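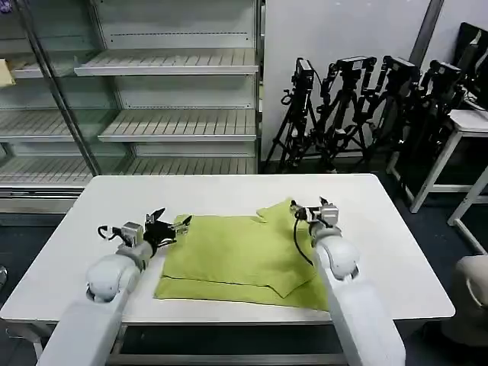 Folding Laundry, a Few Thousand Times Over
Apr 26, 2023

The first thing the data lead at Terkside wants to talk about is sleeves. "People think folding is one skill, and then you try to write down what your hands do with a sleeve and you're stuck for an hour!" she says, laughing. Her team has been gathering folding examples for Tyagi, the lab's learning system, and she is plainly having a great time doing it.

The target is 4000 usable demonstrations by September. On the morning we talk the count stands at 2379, and she knows the number without looking it up. Each demonstration is one garment and one run, steered by a person from beginning to end, with the camera views and the joint positions of both arms saved together. There are 3 operators on the roster, and every one of them folds a little differently.

"I love that part," she says. "One of them goes in low and slides the fabric. Another one pinches and lifts, very gently, like turning a page. We keep both, because Tyagi should see that there are several good ways to get to a folded shirt."

The views from the wrists are her favorites to review. A camera up high gives the overall shape of the cloth, she explains, but the grasp itself is decided in the last inch or so, and she wants the system to learn from that inch.
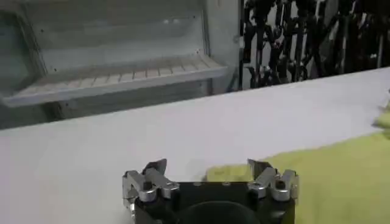 What makes an example good enough to keep? "The whole run has to be there and the recordings have to line up in time," she says. "A clumsy fold is fine. A missed grasp followed by a second try is more than fine, I'm thrilled when I get one of those."

She comes back to this several times. Early on, the team kept only smooth runs, and the model trained on them had no idea what to do once a corner slipped. Now recoveries get their own tag, and operators are asked to carry on through a mistake if they can. Restarting is for dropped connections and garments on the floor.

Brirkcombe, the group that trains on the recordings, sends back a short list of weak spots after each round. The last list was mostly about layers: the gripper would take the top one and leave the one underneath, or grab two when it needed one. So the operators have been spending a lot of time on edges, coming at them from different sides and with the cloth lying at different angles.

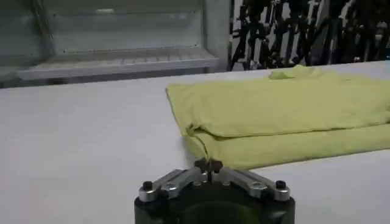
According to Drernis, more shirts won't be enough, and the collection ought to move on to towels and pants well before the target is reached, or the system will learn one garment and little else. She has heard the argument and mostly agrees with it. "Oh, we go back and forth on this constantly," she says. "I'd like another 5 sessions on shirts first, and then bring on the towels, I can't wait."

Asked what she has learned herself, she thinks for a while. "I fold slower at home now," she says. "I stop halfway and look at where my thumbs are."

She has another session to set up after our talk, and a new batch of tags to check before it starts.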